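July, Edith Flores

3.2 Sample handling

Well water was collected from 60 households on the east side of Gronville. Each household filled one bottle from the kitchen tap on a Sunday evening, after the water had stood in the pipes for at least six hours, and left it on the porch for pickup. Portions for the nitrate test were measured by pipette, with a new tip for every bottle.
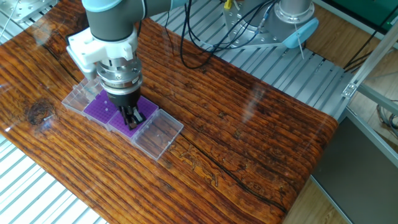 3.3 Household survey

The survey had 16 questions on well depth, age of the pump, distance to the nearest field, and use of fertilizer in the yard. Zosa Township lists 2,453 private wells, but only 665 have a depth on record, so we relied on what owners told us. Where an owner gave a range, we used the middle value.
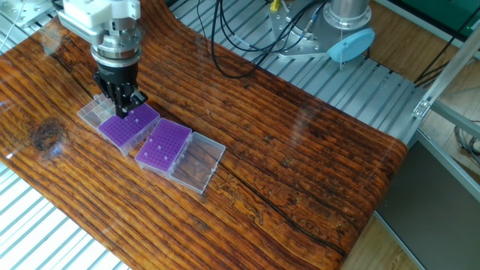 Owners of shallow wells were more likely to report a field next to their lot. Few had tested their water since moving in, and several did not know that a test was available through the Diekmann Road office.

3.4 Limits

One bottle per home cannot show how nitrate changes through the year. Spring rain may raise the levels, and we did not sample in spring.
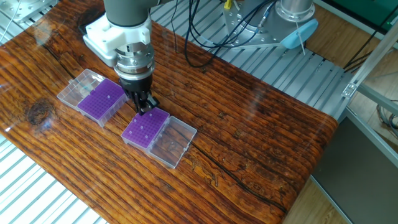 Figure 3. Wooden tabletop with arm and two-finger gripper.

Contact: Edith Flores, Fovier Water Study. All rights reserved. Back to top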